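Gripper Trials: Frequently Asked Questions

Last updated January 23, 2022

What is Wekitmont?
Wekitmont is the test bench we use at Arkik to compare grippers before we buy them or recommend them to customers. It has a simulated side and a physical side. Most trials start in simulation.

Which grippers have you compared so far?
Three: the Jin two-finger, the Gakisix short-stroke and the Gakisix wide. The suction tools are on a separate page.

How many grasps go into a result?
A full run is 1,056 grasps per gripper. A quick run is 200. We publish quick runs, but they are labeled that way in the results table and should not be used to choose between two grippers with close scores.

What counts as a successful grasp?
The object has to leave the table and stay in the fingers for 3 seconds. If it slips but is still held at the end, it counts. If the arm stops on a force limit, it does not.

Do you change the controller between grippers?
No. Speed, force limit and approach height stay the same for the whole comparison. We do adjust the tool offset, which is different for each gripper.

Can I send in my own gripper model?
Yes. We need the mesh, the joint limits, the mass and the maximum closing force. Allow 30 days. Models without a mass value will be sent back.

Why do you test with mugs?
Mugs give a two-finger gripper several different problems in one object: a curved wall, a thin rim and a handle. Starting poses matter more than most people expect. The two-arm layout has one mug for each side, and both can start tipped over, as the pink one and the lavender-blue one are in this setup, with the black fingers already closed on the pink mug at the left. A mug on its side can roll when one finger touches first, so we score those starts separately from upright ones.

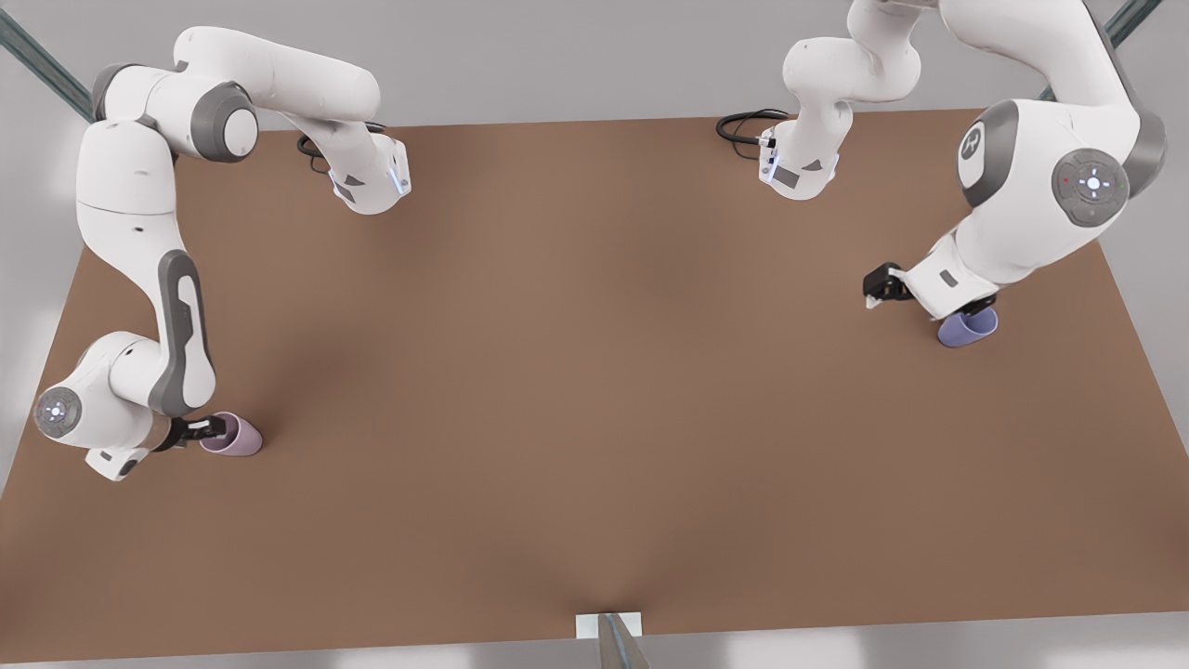 Do simulated scores match the physical bench?
The ranking has matched so far. The scores themselves run higher in simulation, mainly on glossy objects. Friction settings were last revised in May.

Are the camera comparisons included?
No. Wrist and overhead cameras are tested with a fixed gripper and have their own table.

Can I download the raw logs?
Logs for full runs are available on request. Quick run logs are not kept.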